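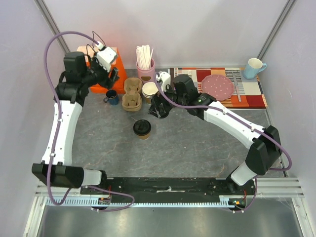 Against the Second Arm

For two weeks in June I had the use of a two-arm table kit from Rullska, sold here through the dealer Seltar in Brulunby. It is offered to small cafés and canteens for the simple jobs at the counter: stacking cups, putting mugs in their place, laying a plate and a knife on a mat. I run a small place myself, so I am the person they want to convince. I was half convinced, and I would like to explain the other half.

The kit is well made. The two arms share one long rail, and the grippers close softly enough that a paper cup keeps its shape. Setup took me one afternoon. The manual is clear, although the chapter on cables should be longer. The cables hang in wide loops outside the arms, and in a narrow kitchen I would worry every day that a sleeve or a tray catches one.

My disagreement is with the second arm. The dealer's argument is that we people have two hands, so a machine should have them too. It sounds natural. But when I watched the kit do my own tasks, most of the time one arm was working and the other was waiting for it to get out of the way. To put a mug next to a cup carrier you need one hand. To lift a cup from a stack you sometimes need two, I admit, because paper cups stick together. In 300 attempts at this the pair did clearly better than the single arm. For the mugs and the plate I could see no difference at all, only that the pair was slower, as each arm is careful not to touch the other.

Then there is the service contract. Seltar asks 800 a year for the pair, and the contract for one arm is much cheaper. A friend of mine has the single-arm table from Pichler, an older and uglier product. It drops a knife now and then. Still, it does the same morning work as mine did, and it leaves half of the table free for a person to stand at.

I do not want to be unfair. There are jobs where two arms are the whole point, for example holding a cup while a lid is pressed on it. If your day is full of lids, buy the pair. Mine is not, and I suspect that is true for many small places.

What I would like is for Rullska to sell the rail with one arm and let us add the other later. I asked Seltar this and was told it is "under consideration" – the same answer I got about longer opening hours for the support line.

July 2025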